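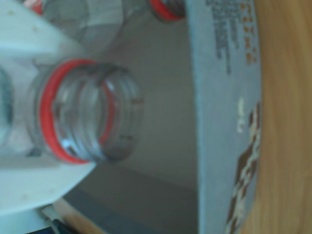

Neck rings, clear bottles — 12/17/20

Caps off, red rings still on the necks. Sorting for the Drukine batch, clear only. Target is 4,000 pieces, count at last tally 2,315.

Rings stay on for now. Waraporn wants them pulled before shredding; Daranee says the float tank at Tremholm separates them anyway. Ring is PE and floats, body is PET and sinks. Need a trial with 84 bottles, half with rings, half without, same wash.

Labels are a separate problem. Glue residue on the flake was the main complaint from Sidis in June. Peel by hand, then check the seam. 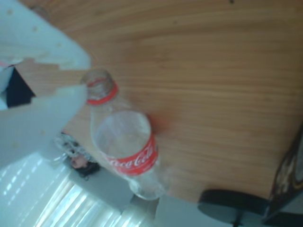

Coca-Cola bottle on the table, cap off, ring and label still on.

To do: ask Kalniņš for the ring cutter back. Weigh 2 bags of loose rings and log the tare.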